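Filed under: Short Fiction / Work Stories
April - by a contributor

THE LAUNDRY LESSONS

The sign on the door said Skadton, but the paychecks said Hidberg, and the training manual, which had clearly been written for some other building, said Rirncombe all the way through. I was hired to pick things up and put them down. I had eleven years of experience in this, if you count only the paid ones.

My teacher was a recording. It told me that somewhere a robot called Morrison was waiting to learn from my hands, and that I should therefore hold the grippers naturally. There is no natural way to hold a gripper. You squeeze, the fingers close, and you feel like a crab who has been promoted.

"Do not rush," said the recording. "Morrison will learn your rushing."

So I didn't rush. I did 129 takes of moving a bottle from left to right, and by the end of them I had manners I'd never had at home. I approached every bottle as if it might be asleep. If I hesitated, the take was kept, and I lay awake picturing Morrison in a kitchen years from now, pausing over the salt for no reason it could name.

The target was 2,650 good takes by the end of April. A good take was one in which nothing happened except the task. A bad take was one in which I scratched my nose, because the gripper came with me and Morrison did not have a nose.

I did scratch it once. The take got through. I thought about that a lot.

Then they moved me up to detergent. Detergent was considered a promotion, being floppy. A bottle has opinions about its own shape and a pouch has none, so you have to pinch it at the top and lift before it changes its mind. I told my mother I was working in soft goods and she was pleased.

By mid-afternoon on the detergent job I had stopped being natural.
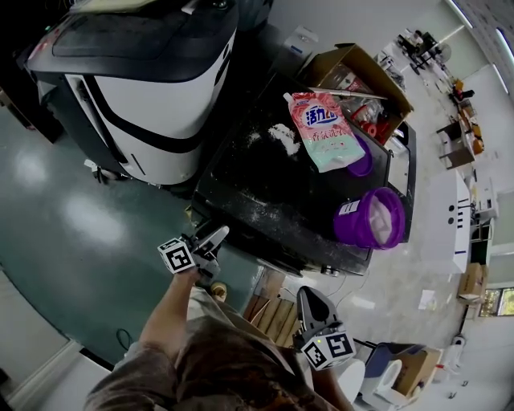
Page last updated: April, 4:10 p.m.

I stood over the black table with a gripper in each hand and powder in streaks all the way to the front edge. The pink and white pouch lay there at a slant, flowers up, like somebody on a beach. There was a small heap beside it that I had been thinking of as my supervisor.

"If an error occurs," said the recording, "continue. Recovery is valuable."

I had not known this. Eleven years, and I had not once been told that recovery was valuable. I put the left gripper to the table edge and thought about what a sensible person would do next, and then what Morrison would do, and found I no longer had separate answers.

I nudged the heap. It became a wider heap. I nudged it from the other side, politely, the way I'd learned with the bottles.

The count on the wall went to 3,782, a number I had never seen on it before and which had nothing to do with me. I squeezed both grippers twice, for luck, and remembered that this too would be learned.

"Begin when ready," said the recording.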